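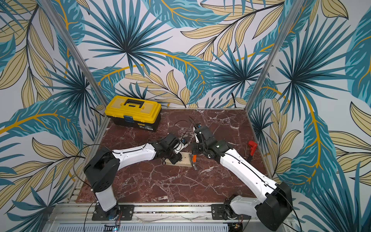
Why does a patterned wallpaper need more rolls than a plain one for the same room?

Each length has to start at the right point in the design so that it lines up with the length beside it, and the paper between one starting point and the next is often wasted.

Chapter 7
Pattern, Repeat and Match

By the end of this chapter you should be able to:
measure the repeat of a printed paper
tell a straight match from a drop match and a free match
work out the number of rolls for a simple room
decide where to hang the first length

You will need a tape measure, a pencil, squared paper and the labels from at least three different rolls. Keep your notes from Chapter 6, as the room you measured there is used again in Exercise 7.4.

7.1 The repeat

Printed wallpaper is made in one long strip. The design is carried on a roller or a screen, or held in a file if the paper is digitally printed, and it comes round again at a fixed distance. That distance is called the repeat. To measure it, choose a small detail that is easy to find, such as the tip of a leaf or the corner of a square, and measure down the paper until you meet exactly the same detail again. Take care with large designs. Many contain two or three motifs that look alike at first glance but differ in the direction they face or in the colour of a stem, and it is easy to stop at the wrong one.

The repeat is printed on the label, normally in centimetres. Small sprigs and spots may repeat every 5 or 10 cm. Large leaf and flower designs commonly repeat at 50 cm or more. Murals have no repeat at all and are sold as numbered panels, which are dealt with in Chapter 9.

The sample book used for this chapter is the Hatura book, which holds 39 designs. Four of them are plain textures. If your college has a different book, the exercises will still work, but your figures will differ from those at the back.

7.2 Types of match

In a straight match, the design meets the neighbouring length at the same height. Every length is cut the same, and the same motif appears along the top of the wall.

In a drop match, also called an offset match, the design on the second length is moved down, most often by half the repeat. The first and third lengths are then the same, and so are the second and fourth. A drop match hides the joins well and stops the eye from picking out rows. It can also save paper if you cut the odd lengths from one roll and the even lengths from another.

In a free match, any part of one length can sit beside any part of the next. Plain papers, most textures and vertical stripes are of this type. Some labels for free match papers carry a pair of arrows pointing in opposite directions. This means that alternate lengths are to be hung upside down, so that slight differences in shade from one edge to the other do not show.

7.3 Estimating

The roll used in this book is 10.05 m long and 52 cm wide. Rolls from other countries may be wider or shorter, so read the label before you begin.

Worked example. A bedroom in Plestham measures 14.56 m round the walls and 2.4 m from skirting to ceiling. The chosen paper is Castaño, a straight match with a repeat of 46 cm.

Step 1. Divide the distance round the room by the width of the paper. 14.56 divided by 0.52 is 28, so 28 lengths are needed.

Step 2. Add 10 cm to the height for trimming. This gives 2.5 m.

Step 3. Divide by the repeat and round up to a whole number. 2.5 divided by 0.46 is 5.43, which rounds up to 6. Six repeats come to 2.76 m, and this is the cutting length.

Step 4. Divide the roll by the cutting length. 10.05 divided by 2.76 is 3.64, so each roll gives three full lengths with 1.77 m left over.

Step 5. Divide 28 by 3 and round up. The room needs 10 rolls.

A plain paper in the same room would be cut at 2.5 m, giving four lengths to a roll and a total of seven rolls. The left-over pieces from the patterned paper can be used above doors and below windows, provided that the design still matches. No allowance has been made in the example for doors and windows. Beginners should leave them in, and a large bay or a pair of wide doors may be taken off once you have checked your figures against a few finished rooms.

7.4 Batch numbers

Ink is mixed for one print run at a time, and two runs of the same design can differ in shade. The batch number on the label shows which run a roll came from. Check every label when the paper arrives and again before you cut. One merchant, Pavance, sold 3,539 rolls of patterned paper in a year and took back 209 of them. The most common reason given was that a customer had ordered too few, bought more later, and received a different batch.

7.5 The first length

With a small design, start beside the window and work away from the light. With a large design, find the main feature of the room, usually a chimney breast or the wall behind the bed, and place the design centrally on it. Mark a plumb line for the first length, even if the corner looks straight. Few corners are.

Think about the ceiling line too. A whole motif looks better at the top of the wall than at the bottom, where furniture will cover it. Where the ceiling slopes, a straight match will make the slope plain to see, and a drop match is the safer choice.

Before reading on, complete Exercise 7.1. Measure the repeat of three papers, write down the type of match for each, and check your answers against the labels.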